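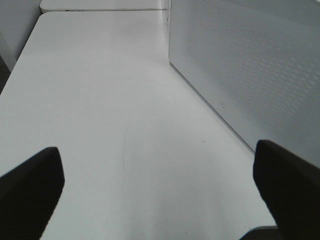
Does the new lime putty hold its set if it is knocked up again the morning after mixing?
Up to a point. After one night under a damp cloth it came back to a working consistency with no added water, and the test pats made from it set at the same pace as the fresh ones. After two nights it was short and crumbly and would not hold an edge.

April, second entry on the putty trials.

Started 8.15. Workshop at 21 degrees on the wall thermometer, which is warmer than I wanted. Opened the vent on the yard side and left it open all day.

Materials as before: Tisberg putty from the tub with the split lid, Erness washed sand, and the coarse grit left over from the chimney job. The Tisberg has been under water since it arrived and has fattened up well. Skimmed off the top layer, which had a skin on it, and threw it away. The Erness sand still feels a touch damp in the bottom half of the bag. Spread it on the boards for an hour and turned it twice. Would prefer to dry it properly in the oven next time so that the batches can be compared with one another.

Mix A, one part putty to three of sand by volume. Beaten by hand with the ash rammer until it stopped looking dry. It always looks as if it wants water and it never does. Stuck to the upturned trowel at the end.

Mix B, same proportions, with a third of the sand swapped for grit. Harder work. Dragged under the float and left lines, but the lines closed up on the second pass.

Mix C, as A with chopped goat hair, teased in last. Clumped at first. Pulled it apart and started again. The hair we have is too long for this and wants cutting to half the length.

Five pats from each mix, all on the same slate, edges struck square with the old Lacroix float. The float has worn hollow in the middle and leaves the centre of each pat slightly proud. Not enough to matter for the scratch test, but it will matter if we go on to measure shrinkage. Needs planing or replacing.

Also put a coat of A on the test panel (riven laths, soaked overnight) at 10 mm. Keyed through well except at the top left, where the laths are too close together. That is a fault in the panel and should not be held against the mix.

11.40. First look. No cracking on any of the pats. B has lost its sheen first, then A, then C.

14.00. Fine hair cracks at the rim of two of the A pats, both on the side nearest the vent. Hung wet hessian across that side and misted everything. I should have done this at the start. The cracks are shallow and closed when rubbed back with a damp sponge. The C pats are sound.

16.30. B firm enough to take a thumb without marking. A and C still take a print. Covered the lot with hessian and polythene, with battens between so that the sheet does not touch the surface.

On the knocking up: kept 2 kg of A in the lidded pail overnight from the last session, and a second pail from the session before. Results are given at the top of this page. For site use I would say mix in the afternoon, cover, knock up first thing and use the lot by the end of that day. This only applies to the putty mixes. Anything with hydraulic lime in it is a different matter and goes in the skip if it stiffens.

Moisture readings on the test panel with the Nollex meter: 87 on its own scale straight after application. I do not trust the number as such, since the meter is meant for timber, but it repeats well enough to follow a trend. Took it at the same three points, marked in pencil on the frame. 23 on the bare laths of the spare panel, for comparison.

Things to sort out before the next batch:
Sand dried and sieved, and the retained fraction weighed this time.
Hair cut down.
A lid for the Tisberg tub that fits.
Phenolphthalein - the bottle is nearly empty and we cannot check carbonation depth without it.
Second slate, so that the wet cure and the open cure can run side by side.

Open question is the grit. B sets sooner and seems less inclined to crack, but it would be a poor finish for anyone running a hand over it. Might do as a base coat with A on top. Will try that on the spare panel with the base coat left a week and scratched up in diamonds.

Mist morning and evening until then. Sprayer is on the hook by the sink, nozzle rinsed.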